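CHAPTER 4
The Sink as a Workplace

In this chapter
Sorting produce before rinsing
Sharing a double sink between food and dishes
Drying, draining and putting away
Review and kitchen practice

When I began teaching home kitchen management, I was sure my students would want to hurry on to the stove, and many of them did, bless them! But a good deal of the work of a meal gets done at the sink, long before any burner is lit, and a cook who feels at ease there will usually feel at ease everywhere else too. So I hope you'll be patient with me while we spend a whole chapter on it.

My old colleague Vimala Warrier used to bring her students straight from the market to the sink, bags still in their arms, and ask them one thing: "What goes in first, and where?" There would be a long silence, and then everybody would talk at once. Some wanted the leafy greens washed right away, others reached for the roots, and there was always someone (in my year it was me) who simply tipped the whole bag in and hoped for the best.

A double sink makes the question easier to answer, as you have two basins and can give each one a job. In the kitchen we'll be using for this chapter, the larger basin, on the left, has been given over to the produce, with a daikon radish, an eggplant, a head of bok choy, an orange bell pepper and a red apple among the things in it. The basin on the right holds a wire dish rack with a pink plate standing in it. Take your time over the arrangement and think about which items you would move, and which you would wash first, before you read on.
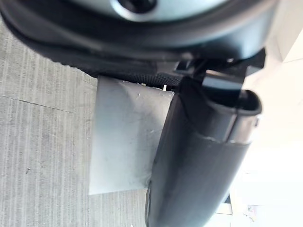
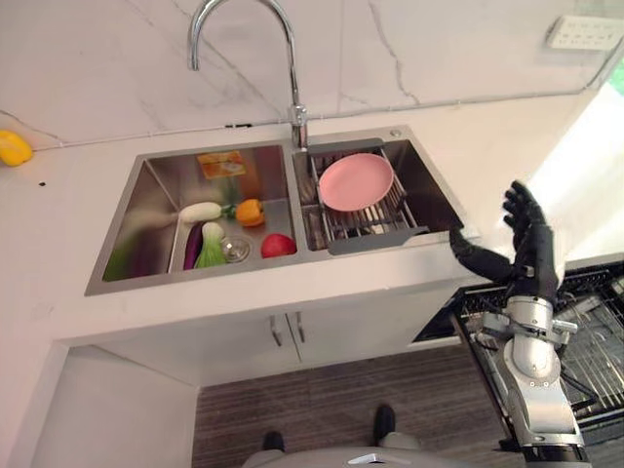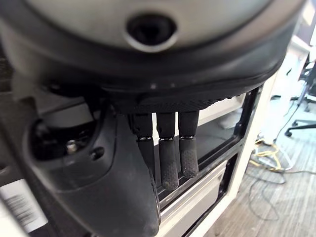 4.1 Sorting Before You Rinse

Start with the dirt. Roots such as daikon can carry soil in the creases near the top, and bok choy likes to hide grit down at the base of the stalks, where a quick splash from the faucet won't reach it. Smooth-skinned things, like apples, peppers and eggplants, ask much less of you, and a rub with clean hands under cool running water is generally plenty.

I like to do the smooth ones first and set them on a clean towel, then the leaves, pulled apart stalk by stalk, and leave the muddiest root for last. Geetha D'Souza, who taught me a great deal of what is in this book, did her leaves first and her apples at the very end, and we argued over it happily every July. Try both ways and write down which suits your own kitchen.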